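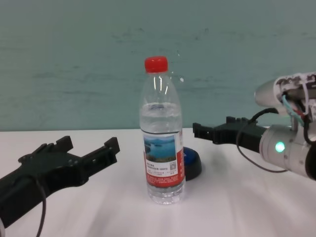 Chapter 8. What the Label Sells

Reading time: 8 minutes

Most people can't describe the water they bought this morning, though they can usually describe the package. Water is a hard thing to sell on looks. It has no color to speak of, and the shopper already has a tap at home. So the seller borrows some scenery. A blue lake and a green, hilly island under a pale sky do the talking, and the red cap makes sure you find them on a crowded shelf. Whether the water ever met that lake is a question for the small print, and small print has always been shy.

This chapter follows a single bottle from the factory to the recycling bin. You will need one of your own, full or nearly so, with the label still on.

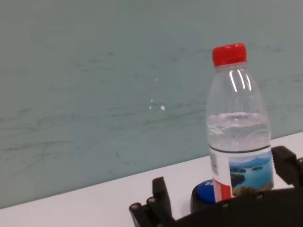 Before you read on, look at the bottle's shape. Ridges molded into thin plastic help stiffen it, so a maker can use less plastic and still have something that survives your grip. The Drokito Company, our case study, spent 120 days arguing over its ridges and one lunch choosing its lake.

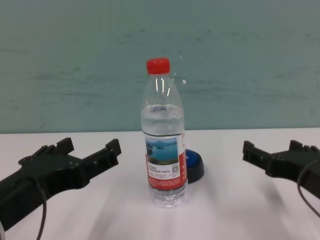 Photo: Laiba Gondal

Section 8.1 begins with the cap, a part students tend to skip. Keep yours. You will be weighing it in February, and the lab doesn't hand out spares.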